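I finished Fullport last night, the second novel by Mikkel Kárason, and I want to write a few posts about it while it is fresh. No big spoilers, I promise. 1/9

The story is about two sisters who get a letter from a lawyer in Cendbridge. Their uncle has died and left them a ferry company. The company has one ferry, a lot of debt and a captain who does not speak to women before noon. 2/9

For the first 200 pages almost nothing happens, and I liked it very much. The older sister, Maruyama (she uses her married name, even at home), reads the account books. The younger one, Mulora, walks around the harbour and asks people rude questions. Slowly you understand that the uncle was paid every September by somebody, and for what. 3/9

I must say something about the language. English is my third language and I am slow with long novels. In this one I needed the dictionary maybe once in a chapter, mostly for parts of boats. The sentences are short but they are not poor. There is one about the colour of the harbour water in the morning that I copied into my notebook. 4/9

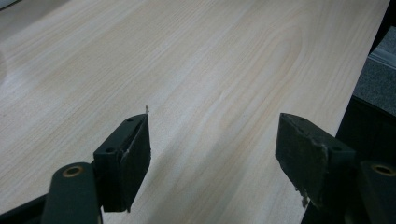
Do you need to read his first book before this one? The two stories are separate, only the town of Cendbridge is the same. A baker from the first book comes back for one page, and you will lose nothing if you don't recognise her. 5/9

What I did not like so much: the middle. There is a court case which takes nearly 200 pages more, and the author wants us to hear every witness. I think he did a lot of research and could not throw it away. My neighbour stopped reading exactly there and gave me her copy, so I am thankful to the court case in a way. 6/9

But please continue after it. The night crossing is the best chapter I have read this year. The sisters are alone on the ferry with the captain, the radio is broken, and he finally tells them about the payments. I started it at 11 pm and I was late for work the next morning. 7/9

The ending will divide people. Maruyama makes a choice which I found cold at first. Then I went back to the letter in chapter 2 and read it again, and it was all prepared there, in the lawyer's boring sentences. I am still a little angry with her - but I believe her. 8/9

It has 700 pages, so it is heavy in the bag. The library has the large print in two volumes, if your eyes are tired like mine. I will try his first book next, and if someone has read it already, please tell me if there is a court case in it. 9/9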